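Workshop Tips: Comparing Grippers on a Small Two-Arm Bench

Print this page | E-mail this page
7 comments | 50 shares

These notes are for anyone with a pair of small arms at home or in a shared shop who wants to know which gripper to leave on them. They come from a few months of swapping fingers on the bench at Rikurthorpe. Most of it applies to any light arm.

Test with things you already throw away. Bottles, cans and cups cost nothing, and they are harder to pick up than printed cubes. Keep a box of them under the bench and use the same box for every gripper you try. A new bottle is stiffer than one that has been squeezed all week, so replace the soft ones before a comparison and not halfway through.

Change one thing at a time. If you put on new fingers, leave the grip force and the camera where they were. Tapio Ahonen lost most of September to this. He changed fingers and controller settings together and had to run everything again.

Write down the misses in plain words. "Slipped," "pushed it away," "closed on air" and "tipped it over" are enough. The Suvitgate fingers and the Koskela fingers came out close on total picks. The Suvitgate pair pushed things away, and the Koskela pair dropped them on the way up. Those need different fixes.

Clean rubber pads with a damp cloth and a drop of dish soap. Let them dry fully. Don't use oil or furniture spray anywhere near them.

Check screws before each session. Servo horns work loose first. A dot of paint across the screw head and the part next to it will show if it has turned.

Leave slack in the cables. Move each joint to its limit by hand with the power off and watch the cable the whole way. If it pulls tight, give it a bigger loop.

Fix the camera to something that does not carry the arms. Ours was clamped to the arm rail at first and every fast move blurred the picture. Zineb Ezzat moved it to a separate post and the trouble stopped.

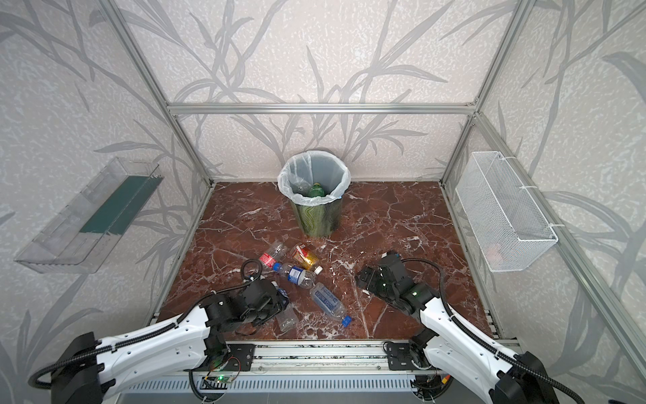 Sorting trash into a bin is the best all-round trial we have found for comparing two grippers. It takes in picking, lifting, carrying and letting go, and you can score each part separately. Lay bottles on their sides and point the caps in different directions, as with the blue-capped ones on the floor between the arms. Mix in a can and at least one small clear cup, which is a fair trial for the camera too. Fold the liner well down over the rim of the bin so there is less for a finger to catch on. Start with the bin against the back wall, then move it closer if the arms are short.

Log every attempt, good or bad. Our sheet for the Voltthorpe controller has 3,427 tries on it, with 3,160 marked as clean drops. Lemlem Assefa keeps a column for which arm made the pick, and the left one has needed its wrist reset more often.

Sweep out the rail channel when you finish. Grit there gets into the mounting screws.

Updated May 1, 2025

Contact us | Copyright Rikurthorpe Workshop Pages | Back to top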